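## 3. Walls and the things fixed to them

### 3.1 Why we started with the wall

Most studies of household storage begin with the cupboard or the drawer. We began with the wall, and we are glad we did! A wall takes up more of what a person sees in a room than any piece of furniture, yet in the 32 home interviews we held in Lemstead and Komurside it came up almost only as a color. People told us "white" and moved on. When Helju Vasiliauskas went back over the interview notes, she found that the same people had a great deal to say once the question was about touch: whether a wall was nice to brush past, whether dust stayed on it, whether they would mind putting a screw through it.

Textured wall coverings turned out to be the richest case. A white covering with a fine vertical streak reads as plain from the sofa and as something close to wood grain or woven cloth from a hand's width away. Side light changes it again. In Figure 1(a) the left and middle of the wall look bright and a little washed out, and the streaks come up much more strongly on the right, in pale gray lines. There are also tiny glittering specks toward the lower right, a detail we love and one that none of our written survey forms had a box for. We added one.

Paper of this type matters to storage in a simple way. It hides small marks well, so people are more willing to hang things on it, and they are less willing to move those things later, when a clean patch or an old hole would show against the pattern. Lūse's earlier notes from the Hulberg apartments called this "hanging once," and we keep the term here.
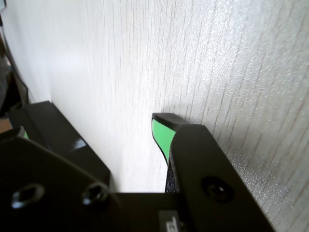
### 3.2 The open box as a small room

The second thing we looked at was the open-fronted wall box. It is a modest piece of furniture, and it was by far the most fun to study. A closed cabinet lets its owner forget what is inside. A shelf with no sides lets things drift off the ends. The box sits between the two — it has walls of its own, so whatever goes in stays in, and everything remains on show.

We logged 279 objects in boxes of this kind across the full set of homes, and sorted them by how they stood: upright, leaning, lying flat or on one side. Our guess going in was that small rectangular packages would mostly stand on their base, the way a store shelves them. In practice, leaning was the most common position for anything thin, and packages were often laid down to make a low front row with the taller things behind.

The box in Figure 1(b) shows the pattern nicely. Thin white-and-red sticks or cards stand upright in a cluster, tilting slightly, and a pale yellow and white card or stack of papers leans on the back. On the floor lies an orange-red box on its side, printed with white curves, with a smaller red block to its right and partly in front of the yellow. The thin things have height and the back panel; the solid things have the floor.

Color deserves a word as well. This box is black outside, dark navy or charcoal at the back, and glossy on the floor, and the reds and the yellow stand out wonderfully against it. A dark gray block near the right end does the opposite and nearly disappears. Several people we spoke to with dark boxes told us they had "lost" something that was in plain view, and after seeing this one we believe them entirely. The far left end holds a colorful item in red, yellow and dark patches that our coders could not agree on (small package or figurine), and it was entered as unclassified.

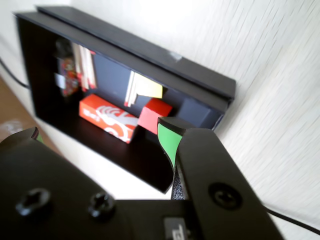 **Figure 1.** (a) White textured wall covering with fine vertical streaks. (b) Open-fronted black box on a white textured wall, with mixed small items.

### 3.3 Coding and agreement

Two coders, Ott Lūse and Helju Vasiliauskas, worked through the pictures separately using the Kovács sheet, which has 15 position codes. They matched on 80 percent of objects at the first pass. Nearly all the remaining cases were thin items where "upright" and "leaning" run into each other, and these were settled by talking them over. Dark objects in dark boxes were looked at a second time in December with the brightness raised on screen.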